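Drovbridge・Surow 姉妹都市交流記録データ 説明書

第2版
最終更新 2023年7月28日

概要

Drovbridge と Surow の姉妹都市交流にともなって残された往復書簡と、双方が受け取った贈答品の目録を、表形式のデータにまとめたものです。書簡が171件、贈答品が97件あります。原本の大部分は Burwood 会館の二階の書架に、残りは Gisler 文庫に置かれています。本データは原本の所在と内容を調べるための手がかりとして作りました。書簡の全文は含みません。件名、日付、差出人の所属、宛先の所属、使用言語、要旨、保管場所が主な項目です。

利用者としては、周年行事の準備をする人、学校の交換訪問を調べる人、両町の地域史を書く人を考えています。統計処理に使うこともできますが、後述のとおり残り方に偏りがあるので、件数の増減を交流の盛衰と読むのは避けてください。

ファイル構成

letters.csv
書簡の目録。一行が一通に対応します。同封の別紙は独立した行にせず、enclosure 欄に種類だけを書きました。

gifts.csv
贈答品の目録。一行が一点または一組に対応します。皿の揃いのように分けて保管していない品は一組として扱っています。

places.csv
両ファイルに出てくる地名と施設名の表記対照表。原語表記、日本語表記、旧称の順に並びます。

terms.csv
役職名と行事名の訳語表。訳語が版によって揺れていたため、第2版から独立したファイルにしました。

README.txt
この文書です。

文字コードはすべて UTF-8、区切りは半角コンマ、改行は LF です。一部の表計算ソフトでは、直接開くと先頭のゼロが落ちます。整理番号の欄は文字列として読み込んでください。

letters.csv の項目

letter_id
整理番号。L で始まり、続けて四桁の数字が入ります。番号は整理した順に振ったもので、書かれた順とは関係がありません。欠番があります。重複と判明した行を削除したときに、番号を詰めなかったためです。

date
書簡に記された日付。年月日の順にハイフンでつなぎます。日がわからないものは年月まで、月もわからないものは年だけを書きます。消印から推定した場合は date_source 欄に postmark と入れました。

from_body、to_body
差出人と宛先の所属。町役場、交流協会、学校、合唱団、消防隊などの区分で書き、個人名は載せていません。連名の書簡では最初に署名した人の所属をとりました。

language
本文の言語。二言語で書かれたものは両方をセミコロンでつないであります。訳文が別紙で付いている場合は、訳文の言語を translation 欄に書きました。

subject
件名。原本に件名があればそれを訳し、なければ整理者が付けました。整理者が付けたものは角括弧で囲んであります。

summary
要旨。200字以内です。挨拶と季節の話題は原則として省きましたが、収穫や洪水の知らせのように町の出来事にあたるものは残しました。

enclosure
同封物の種類。写真、行事次第、名簿、切り抜き、その他から選びます。同封物そのものが失われ、本文に言及だけが残る場合は末尾に lost と付けます。

location
保管場所。B は Burwood 会館、G は Gisler 文庫を指し、続けて棚と箱の記号が入ります。

gifts.csv の項目

gift_id
整理番号。G で始まります。location 欄の G とは別のものなので、検索のときは列を指定してください。

received_by
受け取った側の町。

received_year
受領年。行事次第や礼状で裏付けが取れたものに限って記入し、言い伝えだけの場合は空欄にして note 欄へ回しました。

category
食器、織物、書籍、楽器、旗、玩具、その他の区分。食品は現物が残っていないので目録の対象から外しましたが、礼状に出てくるものは letters.csv の要旨に書かれています。

description
品物の説明。書き方は次の節に示します。

related_letter
関係する書簡の整理番号。複数あるときはセミコロンでつなぎます。該当する書簡が見つからないものは空欄です。 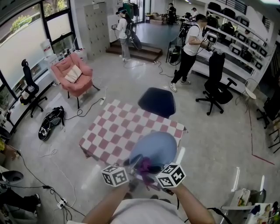
贈答品の説明欄は、目で見てわかることを先に書き、由来や用途は後ろに置く形にそろえました。初版では「歓迎会で使った布」「町長室の椅子」といった由来だけの記述が多く、棚の前で現物と突き合わせることができませんでした。第2版では品名、色、柄、目立つ特徴の順に書きます。写真の机に掛かっている布を例にとれば「卓布、桃色と白、格子柄」となり、左手の肘掛け椅子なら「肘掛け椅子、桃色の張り、生成り色のクッション一つ」となります。材質は札や礼状に書かれている場合に限って加え、手触りや見た目から推測して書くことはしません。色名は terms.csv の末尾に挙げたものから選び、迷った場合は広いほうの語を使います。たとえば藤色か紫か決めかねるときは紫とします。

傷や染みは condition 欄に分けました。修理の記録がある品については、修理した年と箇所だけを同じ欄に書いています。由来に関する話は note 欄に入れ、誰の話かがわかる場合でも個人名は書かず、「協会の元会員」「受け入れ家庭」などとしました。

表記の方針

町名と施設名は日本語の文中でも原語の綴りのまま使います。Surow の読みは人によって異なり、仮名にすると検索で取りこぼしが出るためです。places.csv の日本語表記欄には、過去の翻訳資料に出てきた仮名書きをすべて並べてあります。正しい読みを定めたものではありません。

役職名は、書簡が書かれた時点の名称を訳しました。途中で名称が変わった役職は、古い書簡では古い名称のままです。同じ職かどうかは terms.csv の group 欄で確かめられます。

「姉妹都市」「友好都市」「提携都市」は原本の語に合わせて訳し分けています。もっとも、初期の書簡では書き手自身が区別なく使っている箇所が多く、語の違いから協定の種類を読み取ることはできません。協定書の写しは Gisler 文庫にあり、本データには入っていません。

年齢や学年は、受け取った側の制度に直さず、原本のとおりに書きました。交換訪問の名簿に関する要旨で学年の数え方が合わないように見えるのは、このためです。

敬称と結びの言葉は訳していません。ただし、差出人が相手の言語で結びを書いている場合だけ、要旨の末尾に「結びは相手国語」と記しました。受け入れ家庭どうしの手紙に多く見られます。

作成の手順

書簡は箱ごとに机へ出し、封筒と本文を対にしてから番号札をはさみました。封筒だけ、本文だけのものは仮の番号を付けて別の箱に取り分け、全体が終わってから照合しました。照合できなかったものも letters.csv に含まれています。match 欄が no の行がそれにあたります。

要旨は一人が原文を読んで下書きし、別の一人が原文と見比べて直しました。二人の読みが分かれた箇所は、要旨に両方を書くか、その箇所を省きました。手書きの文字が判読できない部分は「判読不能」とし、前後から補うことはしていません。

贈答品は現物を見て説明を書き、次に書簡の要旨を検索して関係しそうなものを拾いました。related_letter 欄に番号があっても、その品を贈ったときの書簡とは限りません。後年の手紙で「以前いただいた鐘を行事で使っている」と触れているだけのものも入れてあります。受領時の書簡と確かめられたものは link_type 欄が receipt、言及だけのものは mention です。

入力後の点検では、日付の形式、整理番号の重複、保管場所の記号の誤りを機械的に調べました。要旨と件名の誤字は目で見て直したので、まだ残っているはずです。

残り方の偏り

町役場あての書簡は比較的よく残っています。交流協会あてのものは、役員の自宅で保管していた時期の分がまとまって欠けています。受け入れ家庭どうしの手紙は、本人または家族から提供を受けたものだけが入っており、全体のごく一部です。Surow 側にある原本は調べていません。Drovbridge から出した書簡は、控えが残っているものだけを載せました。

電子メールに切り替わった後の記録は、印刷して綴じてあったものに限って収録しています。近年の件数が少ないのは主にこの理由によります。メールの印刷物では差出人欄に個人のアドレスが出ているため、原本の閲覧を希望する場合は該当部分を覆った写しでの対応となります。

言語にも偏りがあります。初期は両町の言語で一通ずつ作って同封する習慣があり、その後は訳者の付かない書簡が増えました。片方の言語の本文だけが残っている場合に、もともと一通だったのか、対になるものが失われたのかは区別できません。

贈答品では、食器と旗が多く、織物と玩具が少なくなっています。織物は行事で使われて傷み、処分されたものがあると聞いていますが、処分の記録はありません。学校に渡された品は校舎の移転の際に所在がわからなくなったものが多く、現物を確認できた品だけを数えています。
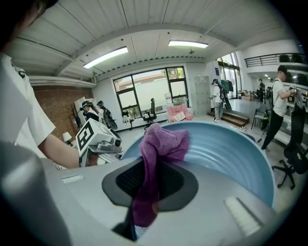 既知の問題

同じ年の4月付けの書簡が何通も続く箇所で、封筒と本文の組み合わせが疑わしいものがあります。訪問団の日程をめぐって短い間に何度もやりとりがあり、文面も似ているためです。該当する行の match 欄は uncertain としました。

places.csv の旧称欄には、同じ建物を指すと思われる二つの名称が別々の行に入っている例があります。確認が取れるまでまとめません。

condition 欄の書き方がそろっていません。初版から引き継いだ行では「良」「可」だけのものがあり、第2版で書き直した行では傷の場所まで入っています。

合唱団の書簡のうち、楽譜に直接書き込まれた短信は収録していません。楽譜は Gisler 文庫の別の目録に入っており、そちらとの対応表はまだ作っていません。

初版からの変更点

訳語表を terms.csv として分けました。
贈答品の説明欄を現物に基づいて書き直しました。
個人名を所属の区分に置き換えました。
link_type 欄と match 欄を加えました。
重複していた行を削除しました。削除した番号は再利用しません。
書簡の要旨を200字以内に縮めました。初版の長い要旨が必要な場合は初版のファイルを参照してください。

初版と第2版では列の順序が違います。初版に合わせて作った集計表に第2版を読み込ませると、所属と言語の列がずれます。列名で参照するように直してから使ってください。

利用の条件

目録データは、出典を示せば複製、加工、再配布ができます。出典には「Drovbridge・Surow 姉妹都市交流記録データ」と版の番号を書いてください。加工した場合は、加工した旨も添えてください。この説明書に載せた写真も同じ扱いです。

書簡の原本と、その本文の著作権は書き手または相続人にあります。本データの利用条件は原本には及びません。要旨は引用してかまいませんが、書簡そのものからの引用として示すことはしないでください。要旨は訳と縮約を経ており、書き手の言葉づかいを伝えていません。

所属の区分と日付を組み合わせると、個人が推測できる行があります。小さな団体の書簡では特にそうです。個人を特定する目的での利用は控えてください。掲載を望まない方から申し出があれば、その行を次の版から外します。

原本の閲覧

Burwood 会館の分は、整理番号を添えて事前に申し込めば館内で見られます。持ち出しはできません。写真撮影は書簡ごとに可否が異なり、letters.csv の photo_ok 欄に示してあります。空欄は未確認の意味で、その場合は撮影できません。

Gisler 文庫の分は文庫の規則に従います。location 欄の記号は文庫側の請求記号と一致しないので、申し込みの際は件名と日付も書いてください。

誤りの連絡

誤りを見つけた場合は、ファイル名、整理番号、列名、直すべき内容を書いて Burwood 会館の資料係あてに送ってください。書面でもかまいません。日付と保管場所の誤りは原本を確かめてから直します。訳語についての意見は、terms.csv の該当行を示していただけると検討しやすくなります。受け入れ家庭の方が手元の手紙を提供してくださる場合も同じ窓口です。写しを取ったうえで原本をお返しすることもできます。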